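August, late, and I've had too much coffee again.

So the planner finally does what I ask, mostly. I spent the whole morning on the grasp scorer for the cable task, and I think I found why Sorimus (my name for the perception node, long story) kept handing me such silly grasp points. It was treating every closed loop of cord as one solid blob! The center of a blob is a great place to grab a mug and a terrible place to grab a coil, where the center is just table. I'd been blaming calibration for days and even redid the wrist camera extrinsics twice, and they were fine the whole time. Grr.

The new version skeletonizes the mask first, throws out anything close to a plug or a socket, and then scores points along what's left. It's slower, 131 milliseconds a cycle where the old one took 90, but we only need a fresh plan when the arm is hovering, so who cares. 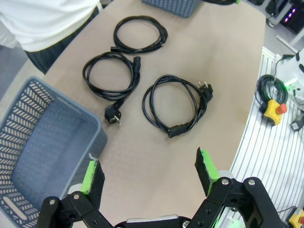 The other thing I changed is the approach angle. I had it locked straight down, and now Biveck gets to tilt the wrist a little so the fingers straddle one side of the loop. That means a bigger search, obviously, and the first try spat out 700 candidates and choked on its own collision checks (basket walls are murder, all those slits come through as noise in the depth map). I swapped the basket for a plain box in the collision model and felt a bit guilty and a lot happier.

Oh, and the replay tool crashed at log 119 again, same place as yesterday. I'm pretty sure it's a bad timestamp. I wrote a two-line check that skips it, stuck a TODO on top, and we both know how that goes.

Still bugging me: crossings. When a cord runs over itself the skeleton splits and the scorer loves the junction, which is the worst spot to pinch. I want to try a penalty there tomorrow, before the Samonte demo branch gets frozen. Also need to push my config changes, they're only on my laptop. Bed now, or at least after one more run in sim.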